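Courses | Schedule | Readings | Assignments | Contact

Site Planning and Outdoor Space
Handout 6: Paved ground, water and heat
Last updated: November 23, 2022

Read this before the drawing session. It covers the part of a site that gets the least attention in student plans, the hard surface between the building and the planting. Bring your Brusia base sheet and a scale ruler.

1. What paving has to do

A paved area carries people, carts, delivery trucks and sometimes a fire engine. It also sheds rain. Both jobs are decided by the layers under the surface and by the slope on top. For a walking surface, we will use a cross slope of 2 percent in all exercises. Steeper than that is uncomfortable for wheelchair users. Much flatter and water stands in the low spots.

Large buildings make the job harder because the roof and the paving send water toward the same drains. Work out the roof area first, then the ground. 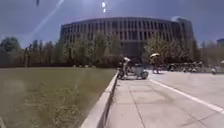

Fig. 1. Curved facade behind a line of trees.

On the Brusia sheet the roof drains to the north side only. Its downspouts are marked with a D. Last year several groups missed two of them, so check the sheet twice.

2. Joints

Concrete shrinks as it cures and moves with temperature after that. It will crack. Control joints weaken the slab along a chosen line so that the crack forms there. Common practice is to keep panels close to square and to cut the joint to a quarter of the slab depth. Long, thin panels tend to crack across the middle. Inside corners are another weak point, and a joint should start from each one.

Expansion joints are different. They go the full depth of the slab, are filled with a soft material, and separate the paving from anything that does not move with it, such as a wall or a column base. Mark them with a double line on your plan.
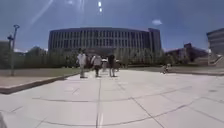 Teodor Kvam wrote after the last session that the quarter-depth rule is no use if the saw crew shows up a day late, and that he would like to see timing on the drawings too. He has a point. Timing belongs in the specification, and we will add a line for it in the Week 8 template. On the plan, show spacing and depth only.

3. Surface water

For the exercise, use the simple method: area times rainfall depth times a runoff factor. Use 0.9 for concrete and 0.2 for lawn. The Brusia plan has 273 square meters of new concrete and 178 of grass. Where the two meet, decide which way the water goes. A raised curb keeps it on the paving and sends it along the edge to an inlet. A flush edge lets it run onto the grass, where part of it soaks in.

Either choice is accepted. Show the direction with arrows and give spot levels at both ends of the edge. 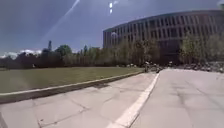
4. Heat and glare

Pale concrete reflects more sunlight than asphalt and stays cooler on a clear day. The reflected light has to go somewhere, and in August it can make an open plaza hard to cross at noon. Shade is the usual answer. Trees planted in paving need room for roots, and small tree pits are a common reason for early loss.

Amado Buenaventura's chapter in the reader compares two squares, Esell and Jadoon, with similar paving and very different amounts of shade. Read the section on seating closely and skip the cost tables.
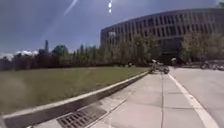
The same chapter deals with building orientation. A tall wall to the south shades the ground for much of the day in winter, and a tall wall to the north leaves it open to the sun. Draw shadow outlines for 9 a.m., noon and 3 p.m. before you place any benches.

5. To hand in

- Plan at 1:200 with joints, slopes and inlets
- Runoff calculation, one page
- Shadow outlines on tracing paper
- A note of no more than 200 words on your choice of edge

Put everything in the Cokance folder under your group number. Late work goes in the second tray.

Contact: course office | Copyright Site Planning course staff | Back to top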